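**Week 4: sharing a bench with the arm**

Do settle in and have a look at your bench before you touch anything (I say this every year, and I'll go on saying it!). Our house rules come from Halldóra Briem's old list at Gerkgate, and the first is that one person, and only one, holds the stop button.

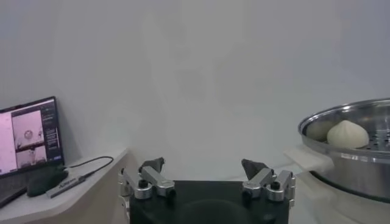 Who may restart the arm after a stop?

Whoever pressed the button, once they have looked over the bench and said "clear" out loud.

Please write every stop in the log, even the silly ones, with the time and your initials. Hussam Ghanem reads them all, bless him, and will want them by 10.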